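Search this site Search Go

Manipulation Lab — Handout 4: Simulated grasping, soft and odd-shaped objects
Wesstead Robotics Option, second half of term
Notes by Negin Tabrizi

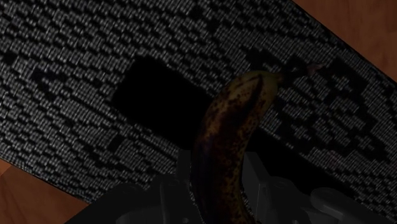
Fig. 1. Banana between the gripper fingers, Kimaro simulator, wrist view.

Read before lab. Bring the worksheet from Handout 3, we pick up at question 6.

1. Where we are

Box and cylinder done. Everybody's grasp planner works on the box. Fine. Box has flat parallel faces, you aim for the middle, close, lift. Banana has none of that. Curved along its length, faceted around it, stem at one end that bends off to the side. Your bounding box from week 2 will be mostly air.

Goal for this lab: pick up the banana in sim, hold it for the full hold time, put it down inside the target square. Then do it again with the start pose randomized. Sim only for now, the real arm comes in Handout 6.

2. Setup

Pull the latest lab folder. If you still have the old Girkard gripper file from Handout 2 delete it, the finger limits are wrong and you will waste an hour.

Start Kimaro, load scene "fruit_mat". Check before anything else:
 - gripper opens and closes with the keyboard
 - wrist view is on (key W)
 - physics step is the lab default. Do not touch the step yet
 - log folder is yours and not the shared one!!

Each run writes one log. Log is 2000 steps. If yours stops early the object left the workspace, look at the last pose line.

3. Picking a grasp

Three steps, same as before, but step b is new.

 a. Get the object points from the segmentation mask. The mat is dark and patterned and the shaded side of the banana is dark too. A plain brightness threshold loses the shaded side. Compare Fig. 1, lower half of the fruit against the left finger. Use the mask the simulator gives you first, get the planner working, then try your own mask for extra credit.

 b. Fit a curve, not a line. Centerline of the points, second order is enough. The line fit puts your grasp center off the inside of the bend and the fingers close on an edge. Take the tangent at the grasp point, fingers close across it.

 c. Score the candidates. Score = contact width + distance from center of mass + clearance to the mat. Weights in config, start with the ones given. (Sign on the distance term is minus. People get this wrong every year, me too.)

Sampling: the starter code makes 4000 candidates. Slow on the older lab machines. 1096 also works in my tests and the best score hardly changes. Change it in config, not in the code.

4. Force

Close until contact, then add squeeze. Too little and it rotates in the grip as soon as you lift, the heavy end swings down. Too much and the contact solver starts to jitter, the object shakes and walks out of the fingers. Looks like slipping but its not, more squeeze makes it worse. Check the contact log before you change anything.

The Kimaro banana is a rigid body. Brown speckled skin is texture only, it does not make the thing softer. So no bruising, no squashing. A real one that ripe would give under the fingers and we'll talk about that when we get to Handout 6. For now write one or two sentences in your report: what would you change in the squeeze rule if the object could deform?

Friction: default first. Then half. Then sweep, if you have time.

5. Reading the wrist view

Camera is fixed to the gripper so the fingers stay at the bottom of the picture and everything else moves. After the wrist turns, the mat edges come out diagonal. That is normal. Do not "fix" it by rotating the image unless you also rotate the camera frame, otherwise your grasp angles come out wrong and you will blame the planner.

Things to take from the view:
 - which finger is in shadow. Left one in Fig. 1 nearly dissapears against the peel, right one is easy to see. Contact detection from pixels will be biased to the right side here
 - stem end. Useful for telling which way round the object is. Tip is small and paler than the rest
 - wood vs mat. Wood color is well separated, easy cue for the mat boundary
 
The big black patch on the mat: don't train or tune on it as if it were a fixed landmark. Some groups used it for localization last year and then everything broke when the lighting seed changed.

6. Lab tasks

Task A. One grasp, fixed start pose. Save the log and one wrist view at the moment both fingers report contact.

Task B. Randomized start pose, 19 seeds, list is in seeds.txt. Report success rate. Success = held for the full hold time AND placed inside the square. Held but dropped outside is a fail, write it as a "place fail" in the table.

Task C. Repeat B with the line fit from Handout 3. Same seeds. Table side by side. Say where the line fit fails and show one of them.

Task D (optional). Grasp near the stem end on purpose. What happens to the rotation error on lift? Plot it.

7. Report

Two pages. Plots count, screenshots of code don't. One report per pair, both names on it. Put your config at the end as text so I can rerun it — if I can't rerun it I can't grade task B.

Upload to the Wundatora course page before the December break. Naming: lab4_name_name. Not "final", not "final2".

8. Common errors, running list

"No contacts found" — gripper closed above the object. Your z is measured from the table, should be from the mat top.

Object flies off at step 1 — it was spawned inside a finger. Open the gripper before reset.

All scores the same — mask is empty. Plot it.

Planner picks the stem every time — center of mass term has the wrong sign, see section 3c.

NaN in tangent — all points in one column, happens when the banana points straight at the camera. Skip that view, move the wrist, take another.

Reading for next time: chapter on contact models, first half only. We start with the friction cone and go on from there, bring questions about task C.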